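Hjaltadóttir launches blast and fire drill service for small fuel depots

December 27, 2019

Hello from a rather cold office! I'm Hortensia Urrutia, I run the training side at Hjaltadóttir, and I've been asked to write this one myself because the last release we put out was (I'm told) unreadable. So here goes.

From the new year we're opening our attack and fire drill service to small fuel depots and tanker yards. Until now we've only worked with the big storage sites, the ones with their own fire crews and a man at the gate with a radio. But the security picture around fuel has changed a great deal, and the people who ring us these days are often running a yard with 14 staff and one hose reel. They've read the news, they've seen what a small drone can do to a row of parked lorries, and they want to know what to do in the first two minutes.

We ran our pilot in October with Kutov, who store diesel for fishing boats and farm suppliers. It was a long day! Nahuel Sosa, our lead instructor, started the alarm at breakfast without warning the office, and 60 people had to find their way to the muster point with the main gate treated as blocked. Some of them went to the gate anyway -- that's exactly the sort of thing we want to find out on a quiet morning.
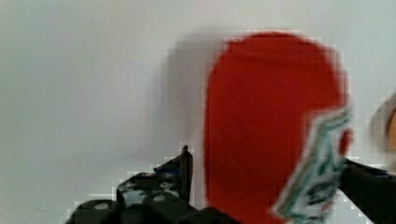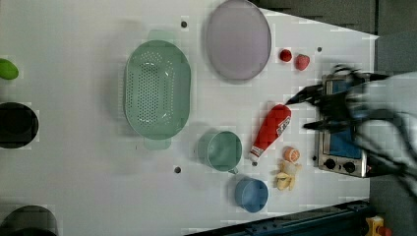
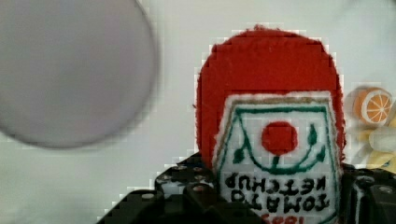
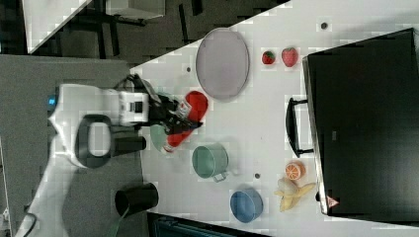
Photos: Hjaltadóttir press office. Free to use with credit.

The second half of the Kutov day was all about the phone. Who rings the fire service, who rings the port, who rings the families, and who speaks to the reporter who has got hold of the night manager's mobile number? Damián Espinoza from Kutov played the reporter and I'm sorry to say he enjoyed it far too much. By the end we had a call sheet that fits on one side of paper, and they've since pinned it up by both exits.

"I thought we had a plan, and what we had was a folder," Damián told me afterwards. "We've moved two parking bays and changed the locks on the back gate, and I sleep a bit better."

The service comes as a one-day visit with a follow-up call a month later. Nahuel walks the site first and marks up a map, then there's the drill itself, and then everyone sits down with tea and goes through what went wrong. We don't sell cameras, fences or jamming kit and we don't take a fee from anyone who does. If a yard needs that sort of thing we'll say so, and you can shop around.

We have 185 visits planned for the first year, and Keith Whitlock has joined us from Dramer to look after the bookings. He's already filling up the spring, so do get in early if your site is a long way from anywhere -- the ferry crossings take some arranging.

Depots that want a visit can write to Keith at the bookings desk. Reporters are welcome to ring me, and I'm happy to arrange for you to sit in on a drill if the site agrees. Bring proper boots, please.

ENDS

Press contact: Hortensia Urrutia, Head of Training, Hjaltadóttir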